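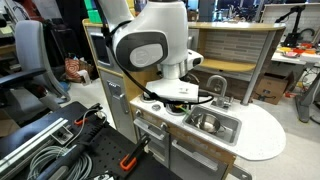

Project Lerno set out to teach a secondhand arm to put away toy dishes in our shared workshop, a job any four-year-old does for free. We got the arm running in October and spent the rest of the term on its cable. With the arm reaching down over the play kitchen, the cable loops past the wrist and heads toward the sink, saucepan and all, and it snagged on the faucet in 19 of our first 402 runs. Our fix was a longer loop and a lot of muttering. The grading rubric has no line for muttering.

Vegetables came next. Carrots roll. We had written 12 pages of planning without once considering this.

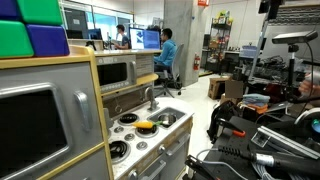

Why not use a real kitchen?
The toy one fits in the workshop, and the real one belongs to people who would like their plates back.

Remaining work: slower approach speed, new gripper pads, and a rewrite of section 3.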